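Student Project Report
How Students in Shared Flats Divide the Housework
Course: Methods of Social Research, second year
Submitted: May 1, 2019

1. Introduction

In our town many students live together in shared flats. They usually do not know each other well before they move in, and they must agree quickly on many small matters: who takes out the garbage, who buys dish soap, who cleans the bathroom. In this project I wanted to learn how such agreements are made and how long they are kept. The subject is small, but it takes a big place in the daily life of students, and I found few studies that look at it from the side of the students themselves.

My research question was the following: does a written cleaning plan help the people in a shared flat to divide the housework in a way that they find fair?

2. Background

Most of the literature I read deals with families and couples. It explains the division of work by income, by working hours, or by habits learned at home. In a shared flat these explanations fit only partly. The people in the flat have similar incomes, they pay similar rent, and no person has a right to give orders to another. For this reason I expected that rules would be more important than in a family.

I also expected that habits from home would still play a role. A person who never cleaned a kitchen at home may not see that the kitchen is dirty. In my text I call this difference the "dirt threshold". The person with the lowest threshold starts to clean first, and after some weeks the others may believe that this person likes to do it.

3. Method

The study had two parts. The first part was a questionnaire with closed questions, which I put online in December and advertised on the notice boards of three student buildings: Hondevine, Clornska and the older house on the hill that everybody calls Cusi. Together the three buildings have 2,000 residents. I received 519 answers that were complete and could be used.

The second part was a set of group talks in the flats. I visited 2 flats in each building and spoke with all people who were at home and agreed to take part. The talks were held in the kitchen, because there the plan (if there was one) usually hung on the wall, and people could point to it. I took notes by hand and wrote them out on the same evening. I did not record the voices. Some of the residents asked me for this, and I thought it was better to use the same rule for all flats.

To follow the cleaning over time, I asked the flats to write down their tasks for one month in a shared list. We used a simple list program called Gerex, which was already known in two of the buildings. The flats in Cusi preferred paper.

4. Results

4.1 The questionnaire

Of the 519 persons, 300 said that their flat has a written plan. The others have a spoken agreement or no agreement. Persons with a written plan were more often satisfied with the bathroom and the stairs, but I did not find a clear difference for the kitchen. This surprised me at first. In the open comments many students explained that the kitchen becomes dirty several times a day, while the plan gives it only one turn in the week.

The most frequent reason for a quarrel was dirty dishes. The second was hair in the shower drain. Money for shared things, such as toilet paper and trash bags, came only after these, though I had expected it to be first.

4.2 The group talks

In the talks it became clear that "having a plan" can mean very different things. In one flat in Hondevine the plan was printed and signed, with a column for every room. In a flat in Clornska the plan was from the people who had lived there before, and two of the names on it were unknown to the present residents. They still called it "our plan" and said that it works quite well.

Several persons told me that they do not like to remind others. They prefer to wait, or to do the task themselves and be angry in silence. One resident said: "If I say something, I am the mother of the flat." Similar sentences came in three of the talks, from men and from women.

A further point was the difference between visible and hidden tasks. Vacuum cleaning can be heard, and everybody knows who did it. Cleaning the inside of the refrigerator or descaling the kettle is noticed by few people, and these tasks were missing from nearly all plans that I saw.

4.3 The lists

The monthly lists were filled in with care during the first week, and then less and less. The paper lists in Cusi were kept longer than the lists in Gerex. I suppose the reason is that the paper hung beside the sink and the pen was on a string — but my sample is too small to prove it.

5. Discussion

The results give a partly positive answer to my question. A written plan seems to help with tasks that come once a week and can be seen by all. For tasks that come every day it helps little, and here a simple house rule ("wash your own plate before you sleep") was judged as more useful by the groups.

There are some limits. People who answer a questionnaire on cleaning are perhaps more interested in cleaning than their neighbors. In the group talks all residents sat at the same table, and it is possible that some complaints were not said aloud. For a future study I would add single talks with each person.

I would also ask about the first two weeks after a new person moves in. In my notes this period is mentioned again and again — it was there that the habits were fixed, often without any discussion.

6. Sources and materials

The questionnaire, the empty list form and my written notes (without names or flat numbers) are kept at the department office and can be read there on request.
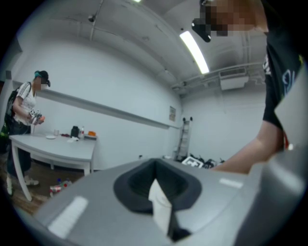
Fig. 1. A person in a black T-shirt with a white and blue print, leaning over with one arm reaching down.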